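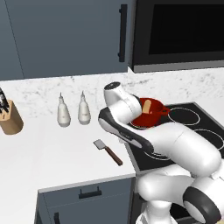 Someone from the Pudgate kitchen wants to know who gets the blame when the sauce catches, the arm or the person on shift. Fair question, and I didn't have a good answer at lunch, so I'm writing it down before I lose it.

**November 2, 2021 - stove station, sim work for Clusier**

Spent most of the morning on the pot task again. The arm takes up a lot of the counter in front of the oven, and I keep thinking about whoever has to work beside it (oven door! where do they stand?). Moved the base back 15 cm in a copy of the layout and reran 11 starts. 7 reached the pot and held. The rest stopped short at the wrist limit, same as in August, grr.

The bit I'm more interested in is the shift plan. Solberg's draft has one cook minding the stove and doing prep at the same time, and I really don't think that's the same job with less stirring in it! You'd be listening for an alarm all day. The cooks at Pudgate told us they taste as they go and chat over the pots, and the draft has no room for either. I'd like them to see the sim before anyone signs off on hours.

To do:

- ask Kulirero if the stop button can go on the prep side
- run the full batch overnight, 2000 starts, old base position AND new one
- spatula: leave it where it is for now, randomize later
- write back about the sauce. My vote is that the person on shift can pause the arm any time and doesn't have to fill out a form for it

Base offset is saved in the copy only, so don't pull from main yet.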